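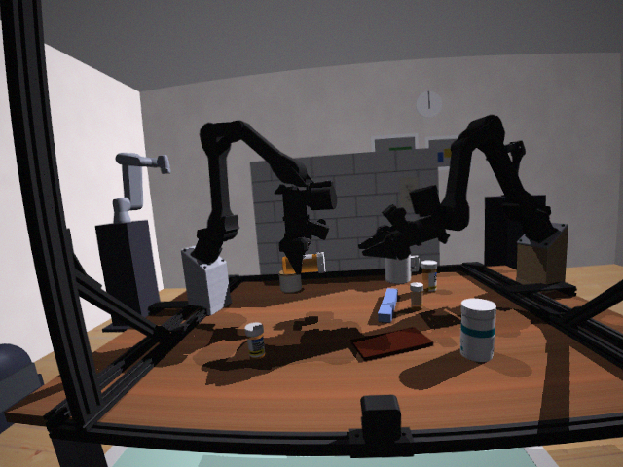
No, the Perrin split isnt happening. The band's people put out a two-line statement on Friday saying all four are "very much still together" and the rumour came from one cancelled soundcheck in Hutville. One! The tour carries on - 13 dates left, Vislow next, then Wotwood.

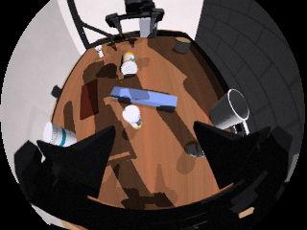

Album still due in January. No title yet, 8 tracks finished aparently, and the singer has been telling fans at the stage door it's the loudest thing they've done. Vislow tickets are down to the last 40, all standing. More next week if we hear anything.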